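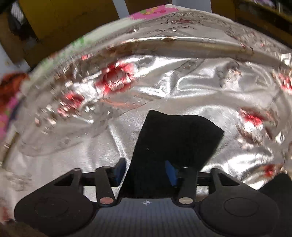 6 February 2020

Dye bench, reactive vs acid on silk/cotton blend. Carrying on from the January strikeoffs.

Natnael scoured the Nevetti yardage first thing, 70 grams per swatch, cut on the bias by mistake so they've all gone a bit skewiff. Using them anyway.

Grey 1,123 – the recipe Genowefa worked out for the Estley job. Came up too green in the reactive bath. Same colour number in acid is closer but flat, no depth to it. Cut the yellow by half and re-ran. Better. Still not there under the north window, fine under the tubes, which is no help to anyone.

Grey 681 – leave it alone. Matches the Cullell card as near as I can see.

Soda ash nearly out, 2 scoops left in the tub. Order more before the next reactive run, and NOT the coarse stuff, it sat in a lump at the bottom of the pot and gave us the blotches on the Bassi sample.

pH strips are the old packet, reading odd. Natnael thinks they got damp. Recheck with the meter once its been calibrated (my job, keep forgeting).
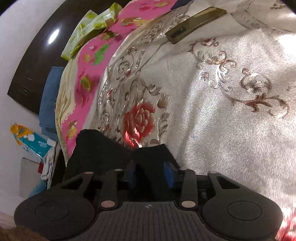

Bedspread, pale silvery base, satiny sheen.

Genowefa Śliwiński wants the greys to sit next to a lustrous cloth without looking dead, so a bit of blue in the shade might be the go. Try tiny additions, write down every one this time.

Rinse water still running colour after the fourth change on swatch C. Soaked it overnight in cold, lid on.

To do: label the jars, wash fastness on 681, ring Estley re the colour of the piping, find the good tongs.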